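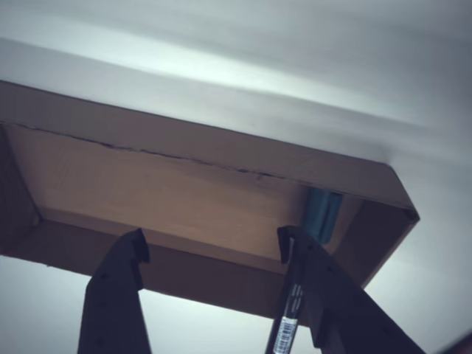
The brown tray, crack and all, with a bit of teal in the corner.

I have been on a sorting kick since Wednesday and I am having the best time! It started with the sewing shelf, which had quietly turned into the everything shelf, and by the evening I had moved on to the drawers in the hall and was looking at trays in a whole new way.

The brown one is my favorite. It's shallow, it's plain, it has a thin jagged crack wandering along the flat part, and I love it. I came across it at the Tunstall flea market for 6 dollars, under a pile of picture frames, and carried it home on the bus like a prize. Pauline Bickerstaff (hi, Pauline!) thinks I should fill the crack and paint the whole thing cream. I won't! That warm caramel color is exactly what I wanted, and a coat of paint would swallow it.

The little teal thing tucked into the corner is staying too. Isn't that a gorgeous color next to all that brown? I'm now hunting for ribbon in the same shade, so if anyone in Manport knows a shop with a good ribbon wall, please tell me.

So, the plan. Thread goes in first, lying down, light colors at one end and dark at the other. Then bias tape, then the 14 zippers I bought when the fabric store on Mill Street closed (no regrets, they were beautiful zippers). Buttons stay in their jars. I tried buttons in a shallow tray once and spent a happy but very long afternoon under the sofa.

I also want to line the bottom with felt. I have a piece of mustard and a piece of gray, and I keep laying them side by side on the bed and changing my mind. Mustard is winning as of this morning.

Next up is the knitting basket, and there are nine half-finished hats in there. Wish me luck!

Freya Fothergill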